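Tray arm at Lillholm back on the job after gripper rebuild

By Brisa Ledesma | Fri 30 July

The tray-clearing arm at Lillholm is working again after five days off. Staff had been calling it Zosia since it arrived in March and the name has stuck, even on the job sheets.

The trouble was in the gripper. One finger had started closing late, so the arm took hold of trays skewed and let go of them skewed too. Zlata Prokopenko of Arriaga, the firm that looks after the cell, had the hand off on Monday morning and found a worn pin in the left finger linkage. New pin, new bushings, both fingers refitted and squared up against a gauge block. Parts came to two small bags and a tube of grease.

"The motor was fine. It was all slop in the joint," Prokopenko said. "You could waggle it with your thumb."

Then the slow bit. With the hand back on, the wrist camera has to be lined up with the fingers again, otherwise the arm thinks it is somewhere it isn't. After that the working positions get checked over the table, one at a time, at low speed, with someone stood by the stop button. Lids are the fiddly part as they slide about on a tray and a finger that comes in low will just push them. 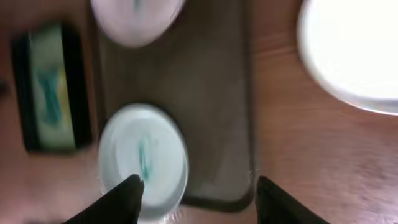 Gripper fingers at the tray, two lids on it. Wrist camera view.

Prokopenko started with the lids on and worked down to the bare trays. The first run of checks was thrown out when the height over the table was found to be set wrong, left over from before the repair. Reset, saved, begun again after lunch.

The smoky tray gave more bother than the black one. The wood shows through it faintly, and the software is not always sure where the tray stops and the table starts. She ended up turning down one of the lights and redoing the edge settings for that tray only. The old settings have been kept in case the new ones dont hold.

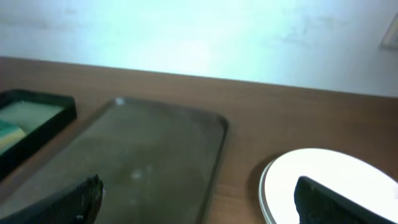
The smoky tray between the black tray and a white plate.

The counter on the controller stood at 1,934 cycles when the arm was stopped. Arriaga now wants the pin looked at every 500, and grease on the linkage at the same time. That goes on the sheet by the door with the weekly jobs: wipe the camera window, check the cable where it bends at the wrist, tighten the finger screws if the paint marks have moved.

Washing-up positions came last. The fingers have to come down either side of the tray and stay clear of the rim, with the sponge between them, and there is not much room for error.

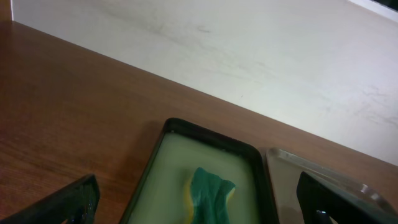
Prokopenko set the finger opening 3 mm wider than it was and slowed the last part of the move down. It costs a bit of time on each tray. Lillholm says it can live with that for now and will look at the speed agian when the next service is due.

The second arm on the site, Rover, has the same type of linkage and has not been opened up yet. A spare pin is on order.

Related items
Rover moved to the far bench
Lillholm signs service deal with Arriaga
What to do when the stop button light stays on
New wrist cable for Zosia

Contact the newsdesk | Copyright Lillholm News | Back to top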